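February, textile bench, 9.40 am

Second round of shrinkage tests on the knit from Cunditz. Load was 576 g dry, 40 degrees, short cycle, Govidus powder at half dose. Spin set low again after the creasing last month. Line dried indoors overnight. 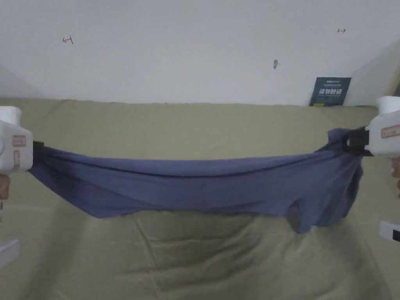 Length is still the problem. Width came back within tolerance on every piece, but length lost more than the Mykhailiuk sheet allows. I measured flat first, then again under light tension. A knit pulled out sideways, like the blue-grey cloth stretched level between its two ends, gains width and gives it up in length, so the flat figure is the one I have entered. Please use the flat figure in the summary too.

The old ruler reads short at one end where it is worn. Use the steel one in the second drawer. I have redone the first batch with it and crossed out the earlier column.
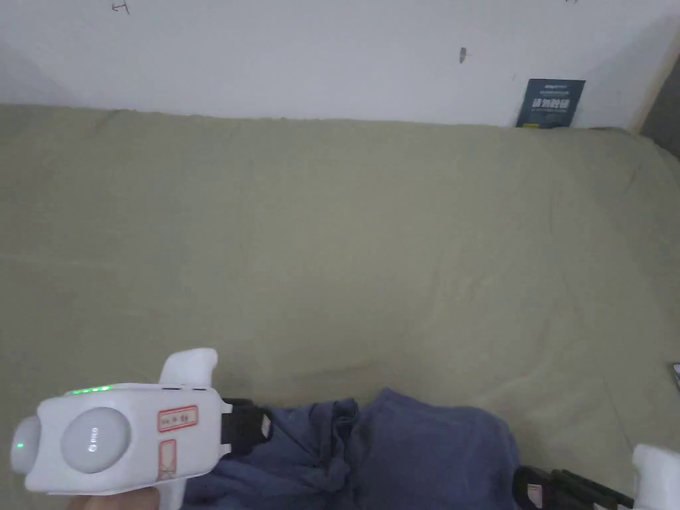

Colour rub, dry: no change. Colour rub, damp: faint mark on the white square, grade to be agreed. The Gasance dye lot was better on this in the autumn, though that was a heavier yarn and a longer rinse.

Abrasion is at 3,000 rubs with no broken yarns. Some pilling near the side seam. Will carry on after lunch and check the felt pad, which looked thin.

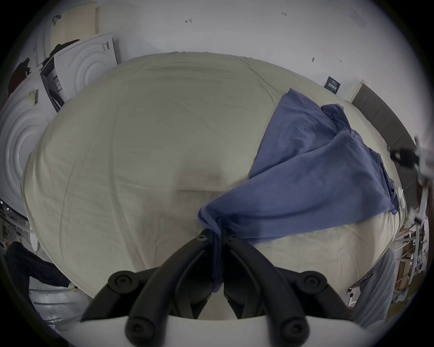
## Still to do

- Repeat the wash at 31 degrees, same load
- Order more white squares
- Ask Cunditz for the yarn count, missing from the delivery note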